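Evum learns housework from 521 home sessions

I'm Lorna Laing, and I look after the research side at Jindside. We've just put out our first results for Evum, our method for teaching two-armed robots from people's own movements — and I'm chuffed!

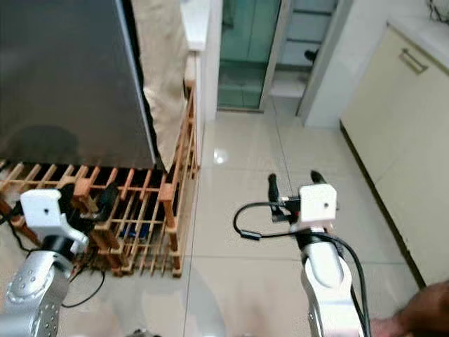 Evum learns in short chunks, then practises joining them up in a different order. We trained it on 521 sessions in real homes, and it now gets through four of our five test chores. Glossy floors were the hard part. Light bounces off tiles like these and used to throw its aim out badly, so my colleague Tarun Bajpai spent three months on the glare alone (he's very patient).

The fifth chore is folding, and we're still working on it. The paper and code go up in September. Questions are welcome, just ask for me or Tarun at Jindside.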